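Workshop news: the arm project before summer

Apr 29, 2020

The shared workshop in Fallau is closed for visitors at the moment, but the automation group continues from home, each member at the own kitchen table. We meet online every second evening and we work on the digital copy of our bench, which we started in November. The aim is the same as before: a robot arm that can open and close the small parts dispenser, so that the person who is soldering does not need to stand up. We call the project Zitcombe, after the street where the first drawings were made.

Many of you asked how far we are. The model of the arm is complete, and the motion program runs without errors on eight of our computers. The real base plate is cut and drilled, and it waits in the metal room together with the power supply from Tratex, which arrived with the wrong cable and has since been exchanged. The gripper is still the most difficult part, and it has taken almost all of our time this month.

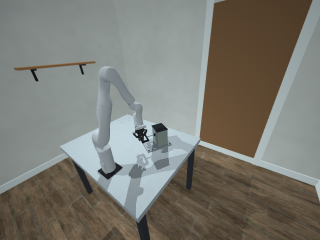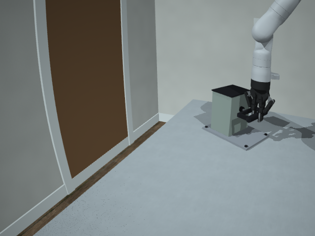

Our main question is now the direction from which the gripper should come to the handle. In the first version of the program the arm moved straight down from above, and we liked this because it was easy to calculate. But the handle is on the side of the box, so the wrist must bend and the fingers must come to it at an angle. Look at the second view, where the black fingers are over and around the handle: there is little room for mistakes. We have now written nine starting positions for the wrist, and we will compare them one by one. The base plate under the box should be screwed down at its corners on the real bench too, and for this we still need the correct bolts.

We are looking for two things. The first is a member with experience in cable routing, who can advise us how to lead the wires along the arm. The second is a solid table, as heavy as possible, with a top that does not bend. The old one from the Asamoah room is too weak, and it moves when somebody leans on it.

If you want to try the program at home, write to the workshop address and we will send you the files with a short guide of 11 pages. Please tell us also which operating system you use. The next online meeting begins at seven in the evening, and beginners are very welcome.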